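Search Putix Open Encyclopedia
Go
Putix uses cookies to remember your settings. OK

Charging cable (phone)

A charging cable is a flexible cord that carries power to a phone's battery, and it is one of the hardest-working small objects in any home! One end plugs into the port at the bottom of the phone. The other goes to a wall socket, a computer or a power strip, usually through an adapter. 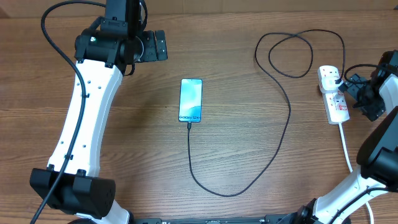 Length matters more than most buyers expect. A short cord stays neat but keeps the phone close to the outlet, while a long one reaches across a table and loves to tangle - loose, wide coils are the classic remedy. Collector Normand Chisholm of Liltden has sorted 145 cords by length and plug type, a wonderful resource for anyone curious about how plugs have changed.

Tight bends near the plug cause wear, so pull on the plug and leave the cord alone.

Related articles
Power strip
Extension cord
Wall adapter
Tindlow plug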